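4.2 Camera placement and the pre-grasp phase

The gripper comparison in Section 4.1 used ground-truth object poses taken from the simulator. In the present section the poses are withheld, and the controller has to work from rendered images alone. The aim is to find out how much of the difference between the two controllers, Tamo and Venckus, depends on what the cameras show in the last stage before the fingers close.

All runs were made in the Hornau scene set, which places two arms behind a shared table in a simulated lab room. Each arm carries a two-finger gripper. Two kinds of view are supplied to the controller. The first looks along the gripper toward the fingertips. The second is fixed in the room and takes in the table together with both arms. Image streams are aligned by simulator step, and a controller may request either kind of view or both.

The object of interest is a small yellow die resting on a flat tan square. We selected it for three reasons. Its color separates well from the square and from the gray tabletop. The printed pips give a check on orientation that a plain cube would lack. Finally, it is small in the room view, where it covers too little of the image for the pips to be of any use to the pose estimator.

For each controller we ran 300 trials with the gripper view only, and the same number with both views. Starting poses of the die were drawn from one fixed list, so that the two controllers faced identical layouts. A further 40 layouts were held out for tuning the approach height and were not used in the results. Figure 5 gives examples of the two kinds of view.

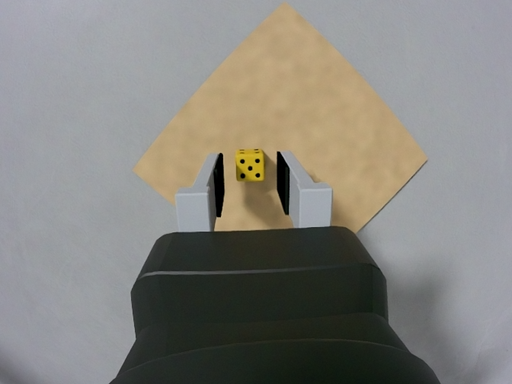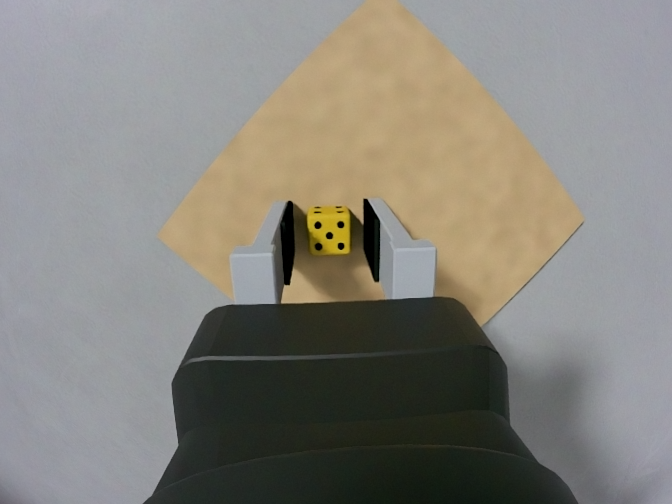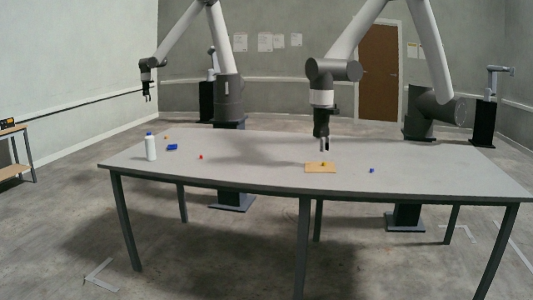
Figure 5. Simulated views from the Hornau scene set. First and second: gripper view, with the die between the open fingers. Third: room view, with both arms and the table.

We define the pre-grasp phase as the interval in which the die lies between the planes of the two finger pads and neither pad is in contact with it. Entry into this phase is read from the simulator state and is never shown to the controller. The main measure is the lateral offset, which is the distance from the center of the die to the midpoint between the pads, taken along the closing direction. An offset of zero means that both pads would meet the die at the same time. A large offset means that one pad touches first and pushes the die across the sheet before the other arrives.

With the gripper view only, Tamo reached the pre-grasp phase more often than Venckus, but its offsets were more widely spread. Inspection of the logs suggests that the spread comes from the way Tamo updates its target. The target is recomputed at every step, and small changes in the segmented outline of the die move it from side to side. Venckus holds its target until the estimated error passes a threshold. It is slower to correct an early mistake, and several of its failed trials ended with a finger coming down on top of the die.

Shadows account for part of the segmentation noise. The fingers and the gripper body shade the sheet close to the die, and the shaded area changes shape as the arm moves. When we turned off shadow rendering, the spread for Tamo narrowed and that for Venckus hardly changed. We do not report the shadow-free runs as a separate condition, as they have no counterpart on hardware.

Adding the room view helped both controllers during the long approach across the table. It made little difference once the die was between the pads. At that point the gripper view already fixes the lateral position well, and the room view is too coarse to add to it. In some layouts it did harm: the arm hid the die from the fixed camera, and Tamo gave weight to a stale estimate. Venckus drops any view in which the die has not been detected for 5 steps, and did not show this fault.

The vertical direction is less well covered. Along the viewing axis of the gripper camera, a change in height looks much like a change in size, and the rounded corners of the die make its outline a poor guide to scale. The pips were of more use here. The spacing between them on the largest visible face gave a steadier depth estimate than the outline did, provided that the face was turned toward the camera. On the adjoining face, which is seen at a steep angle, the marks are compressed and the estimator was set to ignore them.

The final training set for the depth estimator held 408 rendered sequences, exported with the Mirnero tool at the same resolution as the trial images. No sequence in it shares a starting pose with the trial list. Retraining with a different random seed changed the order of the two controllers on none of the measures in this section. The closing phase, in which contact forces matter more than image content, is treated separately in Section 4.3.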